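Lirkatach pulls arm control update after fault found in simulation

2021-01-22 | Automation

Lirkatach has withdrawn a software update for its two-armed sorting system after a fault in the gripper controls showed up in simulated testing.

The company said the update, released to a small group of customers in December, could leave one arm holding its grip after the controller had recorded the object as released. The arm would then carry on to its next move with the object still attached.

No injuries have been reported. Lirkatach said it knew of 2 sites where the fault had shown itself on working equipment, and in both cases the arms were inside a locked guard and were stopped by the operator. 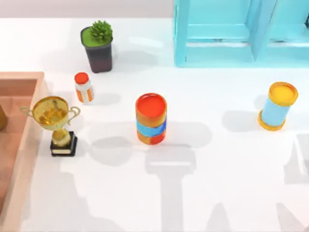
The update was meant to shorten the pause between letting go of one item and reaching for the next. Earlier versions waited for a signal from the fingers before the arm was allowed to move off. The new version worked out the release from the command it had sent, and checked the signal afterward.

On most objects the change made no difference. The trouble came with hollow items picked up by the inside wall, where the fingers have to close to let go instead of opening. The controller used the same timing for both, and the arm could begin to lift before the fingers had come away.

Engineers at Fornel, the contractor that runs simulated trials for Lirkatach, found the fault while working through a tabletop task using household-sized objects and a shelving rack. Out of 779 simulated runs, 83 ended with an object dragged, tipped or dropped outside its target area.

Fornel said the first of these were put down to poor settings for friction in the simulator. The runs were repeated with the friction raised, and the failures stayed at the same level. It then compared the command log with the finger positions and found the two did not agree.
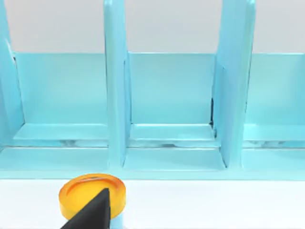
3 min read

Flat, solid objects were also tested. Fornel said the fingers released these cleanly in nearly every run, and the few failures it saw came from the arm arriving at a poor angle. It is treating that as a separate matter and has not asked for a change to the software.

Stougaard, a parts distributor that had installed the update at its Watance warehouse, said it switched back to the previous version the same day it was notified. The change took around 30 minutes for each cell, including a test cycle at low speed. The warehouse kept filling orders by hand in the meantime.

The distributor said its staff had noticed plastic tubs being pulled off a packing bench in the weeks before the notice. The tubs were empty and the problem had been logged as a worn finger pad. The pads were replaced, but the tubs kept falling. Stougaard said it now wants a clearer way for warehouse staff to flag repeat faults to the supplier.

Lirkatach has told customers who are still running the update to take these steps before using the arms again.

1. Go back to the earlier software version and confirm the version number on the controller screen.

2. Run the release test at low speed, with the guard closed, using the deepest open container handled at the site.

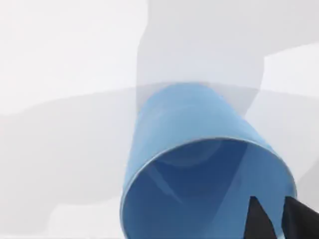
3. Turn off inside-wall gripping for any item where the release test fails, and pick it up by the outer wall or by hand.

4. Send the controller log to Lirkatach support, even if no fault has been seen.

Customers are also being told not to enter the guarded area to free a stuck object until power to both arms has been locked out. In one of the two reported cases, an operator had opened the guard to pull a tub off the fingers. The interlock cut power as it should have, but the arm had not been locked out.

A corrected version is being tested. It brings back the wait for the finger signal and adds a separate timing for inside grips. Lirkatach has not given a release date and said Fornel will repeat the full set of runs before the update goes back out to customers.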